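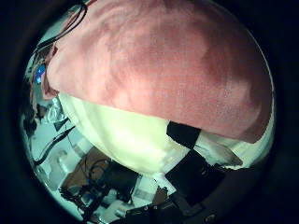

Pink towel over the white bundle, wrist cam view, Tuesday

skedell_tom: Our club entry for the Britholm folding round! The finger's right up against the white fabric there, and I reckon we should go in lower, under the pink hem.

Themis Makris: Disagree, lower and you'll grab both layers. We did 30 runs like that in August and I hated every one of them.

skedell_tom: Ours is a thicker towel though?

vrettos12: I'm with Themis. Also please tidy those cables before one snags.

skedell_tom: Fine, cables tonight. Still going lower!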